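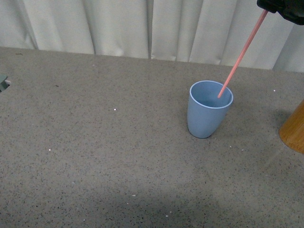 A light blue cup on a speckled counter.

I am going to say something unpopular, and my sister-in-law has already told me not to: you should drink tap water with dinner. At restaurants, at home, at other people's homes, at weddings if you can get away with it. Just ask for it, and don't make the little apologetic face.

I started thinking about this in October, when four of us went out for Mirta Medina's birthday at a place in Drorbridge I won't name, because the pasta was great and the waiter was only doing what he'd been told. He came over before we had our coats off and asked, "Still or sparkling?" That's the whole question, two choices, and the one that comes out of the pipe for next to nothing isn't on the list. Guido Marino said "still" the way you'd say "bless you." It took us all night to notice that the bottles kept coming, and when the check arrived we had paid more for water than for dessert. We'd split one dessert, but even so!

Now, I grew up in a house where water came from the kitchen faucet, and you let it run for a second and drank it standing up. My mother kept a pitcher in the fridge in the summer and that was considered fancy. I don't remember anyone discussing minerals. So maybe I'm just sentimental, and Guido says I am, and that I'd feel differently if I'd grown up where he did, with water that smelled like a swimming pool. Fair enough. If your water is bad, or you've been told not to drink it, then none of this is for you and I hope somebody fixes it soon.

But ours is good. Drorbridge water comes down from the Ostasora reservoir, and people here love to brag about that reservoir. They hike around it, they put it on calendars, they fought like cats over the parking lot. Then they go home and carry a case of plastic bottles up the stairs. I did this too, for years, and I live on the third floor.

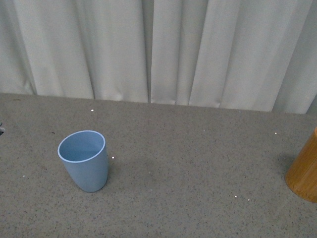

What got me to quit was adding it up. I went back through my grocery receipts (I keep them in a shoebox, don't start) and found I'd spent $239 on bottled water in one year, mostly for me and occasionally for the cat. The year before that it was $265, so I suppose I was improving. Either one would have bought me a decent coat. I stopped buying it that week and I can't say I've missed it for a minute, although I did miss having somewhere to hang my complaints about the stairs.

People tell me it's about taste. Maybe! Lempi Manninen, who is a much fussier eater than I am, swears she can pick out the Drorbridge tap from anything with a label on it, and she may well be right. I just don't think it matters much next to a plate of food. Put it in the fridge for an hour and drink it cold. I drink mine with garlic bread, so I'm hardly in a position to talk about delicate notes.

And I do understand the restaurant side of it. Primo Rinaldi ran the kitchen at Rizzi for a long time, and when I brought this up he got a bit short with me. Drinks keep the lights on, he said, and a table that orders nothing but tap water sits just as long as any other table. I believe him. So charge me for it! Put a dollar on the menu for a pitcher and I'll pay it gladly, and tip on it too. What I mind is the question with the missing answer, because it makes you feel cheap for wanting the most ordinary thing in the building.

Mirta has started saying "tap, please" in a very loud voice now, which I enjoy. Guido still orders sparkling, and he's welcome to it — he just has to pay for his own bottle.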